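Cable Management for a Standing Desk

Posted in: Home Office, Weekend Projects

I love my standing desk. I did not love what was going on underneath it. For the first few months I had a power strip sitting on the carpet, a nest of chargers, and a monitor cord that went tight as a guitar string every time I raised the top. One Tuesday it pulled the monitor plug right out in the middle of a call, and that was the end of my patience!

So I took everything apart and did it over, and I'm so happy with it that I want everyone with a moving desk to try it. It takes an afternoon and not much money, and most of the work is done lying on your back with a flashlight.

My desk is a Stilton with a 64 inch top, and it goes up to 50 inches at its highest. Yours will be different, but the method is the same for any desk that moves.

What you need

A power strip with a long cord and mounting holes on the back
A cable tray that screws to the underside of the desk (mine is a Liew, plain black steel)
Hook-and-loop straps, the kind you cut off a roll
A few plastic zip ties
Stick-on cable clips
Short wood screws and a drill or screwdriver
A tape measure
Masking tape and a marker

Check the length of those wood screws against the thickness of your desktop before you go near it with a drill. I wrap a bit of masking tape around the drill bit as a depth mark and stop when the tape touches the wood.

Step 1: Unplug and label

Shut everything down and pull every plug. Before each cord comes off, wrap a little flag of masking tape around both ends and write what it belongs to. It feels fussy, and then an hour later you're holding a handful of identical black cords and you feel like a genius.

Put aside anything you don't recognize. I ended up with a phone charger for a phone I no longer own and a speaker wire going nowhere at all.

Step 2: Put the power up under the desk

This one change makes the biggest difference. If the power strip is mounted to the desktop, then your monitor, lamp, laptop charger and speakers all ride up and down along with it. Only the strip's own cord has to reach the wall – plus a network cable if you use one, like I do.

Raise the desk all the way, slide under, and hold the tray up toward the back edge. Keep it away from the crossbar and the motor box, and make sure your knees won't find it when you're sitting. Mark the holes, drill, and screw it in. The power strip goes inside the tray with the outlets facing you, so you can swap a plug later without taking anything down.

Step 3: Measure the cord that moves

With the desk at full height, measure from the strip down to the wall outlet, following the path the cord will really take and not the straight line. Mine came out at 77 inches, a lot longer than I would have guessed from just looking at it! Whatever number you get, buy a strip with a cord longer than that. Please don't plug one power strip into another to make up the difference.

Step 4: Leave slack where things bend

A cord near a moving part needs two things: a spot where it's held firmly, and enough free length after that spot for the whole movement. If you strap it down all the way along, the desk will pull on it. If you don't strap it at all, it will find its way into the frame and get pinched.

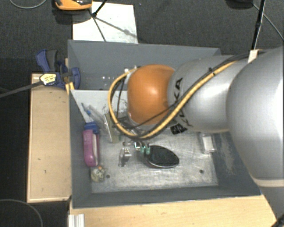

On a desk, the bend happens between the tray and the floor. Fix the power cord and the network cable together at the back of the tray with one strap, then let them hang in a generous curve down to the baseboard. It's the same idea as the yellow and black cables in the photo, with a small dark tie holding the bundle near the top of the silver segment and a wide loop hanging by the orange joint. Your curve should be wide and lazy, with no sharp kinks. When the desk is up it will straighten out a good deal, and when the desk is down it should hang clear of your feet and the chair wheels.

I use hook-and-loop straps for anything on this moving stretch and save the zip ties for things that are never going to change, like the monitor cord along the arm. Don't yank a zip tie as tight as it will go. You want to be able to wiggle the cord a little inside it. Trim the tail flush too, as those cut ends are sharp and I have the scratches to prove it.

Step 5: Route everything else

Now the fun part. Bring each cord from its device to the tray by the shortest tidy path. Use the stick-on clips along the underside, and wipe the surface with rubbing alcohol first so they hold. Coil the extra length loosely, strap the coil, and lay it in the tray. Big power bricks can go in the tray as well, but leave some air between them because they get warm.

Monitor on an arm? Move the arm through its full range before you strap that cord. Same rule as the desk – fixed point, then slack.

Step 6: Run the test

Plug in and switch on. Lower the desk all the way, then raise it all the way, slowly, while you watch from the side. Do it 2 more times. You're looking for any cord going tight, any cord rubbing on the frame, and anything that touches the floor and drags. Stop and fix it as soon as you see it.

Mine failed the first round. The network cable had slipped behind a leg, so I moved one clip over and it has been fine ever since.

A few extras

If you have a cat that chews, a fabric sleeve over the hanging section is well worth it. The zip-up kind from Kundlow goes on without unplugging anything and still bends easily.

Leave the masking tape flags on. Mine look a bit scruffy, but they're hidden in the tray and I've used them every time I've swapped something out.

Next up is the shelf over the desk, with lights I've been itching to wire in. I'll post that one when the brackets get here!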